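Sealing bare timber benchtops

Sand with the grain to 180 grit, vacuum, then wipe with a cloth barely dampened with metho. Apply the first coat thin and leave it overnight. Two coats suit a desk; a kitchen bench needs 4.
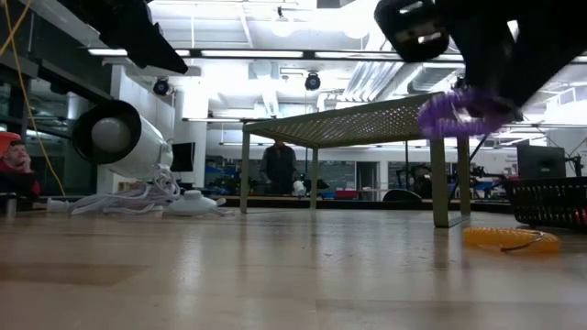
Gloss finishes show wear sooner than satin, and most of it comes from small items dragged across the surface. Leads are the usual culprit — a tangle of white cables on a pale, glossy top, as here, traps grit underneath. Lift them before wiping. Fit felt pads to anything heavy.

Recoat when water stops beading. Store leftover finish below 33 degrees, lid down.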